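À propos de l'atelier Kullance

Kullance est une petite école de cuisine du soir, ouverte aux adultes qui veulent apprendre à préparer un repas simple et à le servir à d'autres. Je m'appelle Prasetyo Santoso et je la dirige avec mon associé Kobe Vermeulen. Le français n'est pas ma première langue, je l'ai appris dans les cuisines, et mes élèves me corrigent encore avec gentillesse.

Nous avons commencé un mois de mai, dans l'arrière-salle de l'épicerie Birkett, avec une plaque de cuisson et des chaises prêtées. Maintenant nous occupons le rez-de-chaussée de la maison Ullham, qui possède une vraie ventilation et une cour pour les herbes.

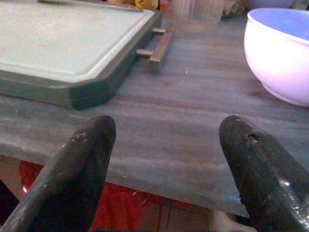 Le premier cours est toujours consacré au couteau. Kobe montre comment on tient la lame, comment on replie les doigts, et il demande à chacun de couper des oignons pendant une demi-heure, sans se presser. Il insiste aussi sur le choix de la planche : celle au bord vert foncé, avec une rigole tout autour de la surface claire, convient bien pour les tomates et les agrumes, car le jus reste dans la rigole. La poignée en métal sur le petit côté aide à la porter jusqu'à l'évier. Ensuite viennent les bouillons, les légumineuses, le riz, puis les pâtes levées, qui demandent deux soirées.

Depuis l'ouverture, nous avons reçu 895 élèves et servi 2 797 repas à la table commune, dont 2 122 le soir. La formule complète s'appelle Rester : on cuisine ensemble, puis on reste à table. Quelques anciens viennent seulement pour cette partie - ils apportent le pain et ils font la vaisselle.

L'inscription à une soirée coûte 100 euros, avec les ingrédients et le repas. Les recettes sont remises sur papier à la fin du cours.
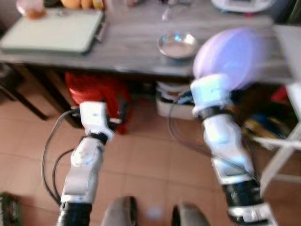 Faut-il déjà savoir cuisiner pour s'inscrire ?
Les débutants sont les bienvenus, et la plupart de nos élèves n'avaient jamais suivi de cours avant. Si vous avez une allergie, écrivez-nous une semaine avant la séance, nous adaptons alors le menu.

Les groupes restent petits et nous tenons une liste d'attente. Pour visiter la maison Ullham, il suffit de prévenir Kobe par courriel.

Page mise à jour le 26 déc. 2018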